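Chapter 11
Folding Knitwear

Welcome to the softest chapter in the book! Shirts and sheets forgive a hurried fold, but a sweater remembers everything you do to it, and that makes it a joy to learn on. Hang a heavy knit and the shoulders grow points. Fold it well and it keeps its shape on the shelf for months, ready to pull on in October.

You will need a flat surface, and a made bed is wonderful for this (bigger than most tables, and kind to your back if you kneel). Smooth the sweater with your palms, never your fingertips. Tuck the sleeves and sides behind, bring the hem up underneath, and finish with the front facing you. We call this the Olivares fold, and you'll meet it again on page 347 when we pack a suitcase.

A crew neck needs one extra moment of care. Lay the ribbing down gently and let it ripple a little if it wants to.

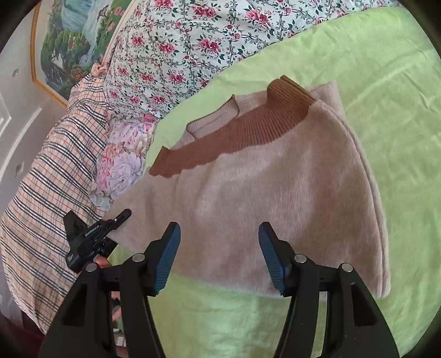

How many sweaters can go in one stack?
Four or five, with the heaviest at the bottom. Fuzzy knits like to be on top, where their brushed surface won't get crushed.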